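Bimanual demos: how many before your policy stops embarrassing you?

14 comments · 3 shares

galtberg_garage
OK I am having way too much fun with this. Finished my second week of recording on the Galtberg pair, and the plate task is up to 80 clean demos! Toy fruit on either side, plate in the middle, both arms on teleop. I've been moving the start positions a little every run and swapping which fruit goes first.

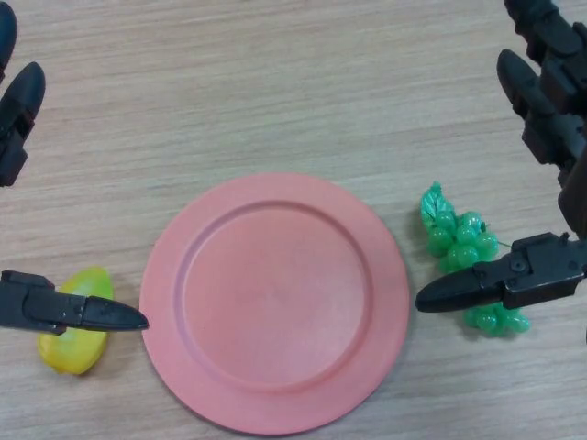 Do you keep the failed grasps in the training set?

Keep the ones where you recover and finish the task, and drop the ones where you gave up and reset.

tinwhistle21
Love this setup. I'd disagree on the swapping, though. At 80 demos you're splitting a small set between two orders, and the policy ends up dithering over which arm moves first. Pick left first, get that solid, then add the other.

galtberg_garage
Hmm, but then doesn't it just memorize the order? I want it to cope when I set things down differently.

tinwhistle21
Positions, sure, vary those like crazy. Order is a separate choice. My Seok run had 1,395 episodes with mixed order and it STILL froze at the start some of the time.

Share (2)

plumbob_ok
Not my experience at all. I mixed orders from day one and tagged each episode with a short text instruction ("grapes first" and so on). No freezing. I think the missing label is your problem, tin, and the mixing is fine.

tinwhistle21
Fair, I had no labels. Still wouldn't do it with 80.

mossy_encoder
Whichever way you go, watch your pauses! I trimmed the dead time at the start of 21 episodes in Kumix and retrained, and the arms got moving so much sooner. Best evening I've had with this hobby.

galtberg_garage
Oh no, I definitely sit there for a second before every run. Does Kumix trim in batches or one at a time?

mossy_encoder
Batches, set a motion threshold and check a few by eye. Go easy on it or you'll chop slow approaches too.

galtberg_garage
Trimming tonight, then labels. I'll post both training curves!

Like (6) · Share (1)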